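**Bresten sets aside money for a second year of gripper work, and asks suppliers to get in touch**

30/04/2020

Hello from Bresten! I'm Nga Đàm and I look after equipment buying here, so this is the bit of news I get to write myself. We've agreed our budget for hand-held grippers, and I'm really pleased with how it came out — 487 replacement finger pads, 2 new grippers from Zineo and a proper line for spares, which I've been asking for since last July.

Pads are where I got my sums wrong the first time round. I'd planned for the big purchases and treated the rubbery bits as small change, and then the orders kept coming in.
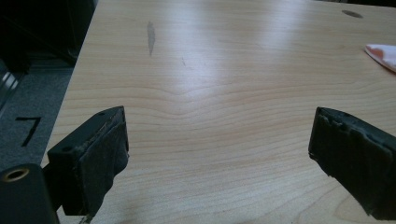
So this year wear parts get their own pot of 3000 pounds, kept apart from the money for new kit (no more borrowing from one to pay for the other!). Another 2000 goes to Gengate for servicing, with visits booked ahead so that we aren't ringing round in a panic.

We're still looking for a second pad supplier. Zaki has sent us a quote and I'd love a few more to put next to it. If you make soft pads that fit a black plastic finger, please tell me your price per pair, your lead time and the smallest order you'll take. Samples are very welcome — post them to the Bresten front desk with my name on the parcel.

Press and supplier contact: Nga Đàm, Equipment Buying, Bresten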